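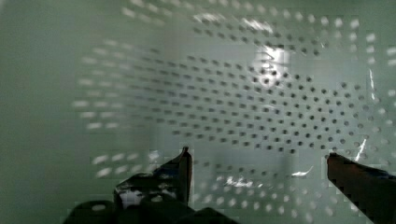 Pale green panel with the round holes, seen at a slant.

Search the notebook Search

3rd December

Sticky plastic, continued. The story so far, for anyone who has wisely been skipping these pages: the older soft vinyl in the Tolla loan stock goes tacky in its box. It leaves the bench clean, it comes back out of storage with a coat of fluff and a faint smell of shower curtain, and whoever opens the box blames jam.

It isn't jam. I have now washed enough of it to be sure. Jam comes off once and stays off. This comes off beautifully, feels fine at teatime, and is back inside a fortnight, because what's on the surface is plasticiser working its way out from the inside and there is plenty more where that came from.

The worst piece remains stock no. 2297, a vinyl horse of no great charm. Weighed in at 626 g in November before I touched it. Washed, dried, rolled in plain tissue, tissue changed whenever it went see-through. Weighed again this morning at 617 g. So a small amount of horse has gone into the tissue. I'd like to claim all of that as plasticiser, but some of it will be the dirt, and some may be water out of the legs, which are hollow and have never once been properly emptied in their lives. Should have weighed it again after the wash and before the tissue. Didn't. Written down so that I do it next time.

Cleaning methods, such as they are:

Lukewarm water and washing-up liquid, soft cloth. Still the best of the lot. Boring. Rinse twice, as leftover soap feels so much like the original complaint that I spent most of a morning treating the treatment.

Talc. Lovely for a day. Then you have sticky toy with talc in it, and a grey bloom in every crease. I know who recommended it and I have forgiven them.

Surgical spirit. Takes the tack off and takes the painted eyes with it. Tried on scrap only, thank goodness. The scrap doll now looks like something from the bottom of a canal.

Trodutura wipes. Smell strongly of lemon. Surface was tacky again before the smell had gone. The rest of the tub is good for cleaning the kettle.

Corn starch. Not tried. I suspect talc with ideas above its station.

Storage seems to matter more than any of it. The pieces from the Barudby cupboard, which is cold and has a door that doesn't shut, are in far better order than anything from the shelf over the radiator, though they look to be much the same age. The zip bags must go. I was very pleased with the zip bags. They keep the dust out and the goo in, so the toy sits there basting. Tissue, then a cardboard box with the lid loosely on, is dull and works better.

Also: stop letting soft vinyl touch hard plastic in the same box. There is a comb with a perfect impression of a doll's arm melted into it, and no amount of washing is going to bring that comb back. Hard pieces on their own give no trouble at all that I can find, and can go on being thrown in a crate like potatoes.

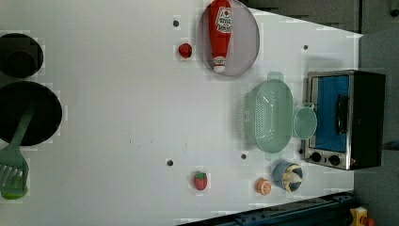

The reply pencilled in the margin beside the storage notes was that loose lids are all very well until the mice find out, and that the old Chettiar tins, with the lids propped on a matchstick, would let the air through and keep everything else out. Fair point. The mice had slipped my mind. I'm less sure of a bare tin against soft vinyl, so it would need lining, and card is the obvious thing. Will try one tin with a scrap arm in it and leave it well away from the radiator.

To do before anything goes back on the shelf:

Horse to be weighed again, legs drained this time. Stand it on its nose overnight if that's what it takes.

Write the date on each tissue. At present I have three soggy tissues and no idea which came off when.

New label for the washing basin. The current one says FOOD ONLY, and has done since before any of us.

Find out if the radiator can be turned off from this end of the room. The knob goes round and round in a friendly way and nothing else happens.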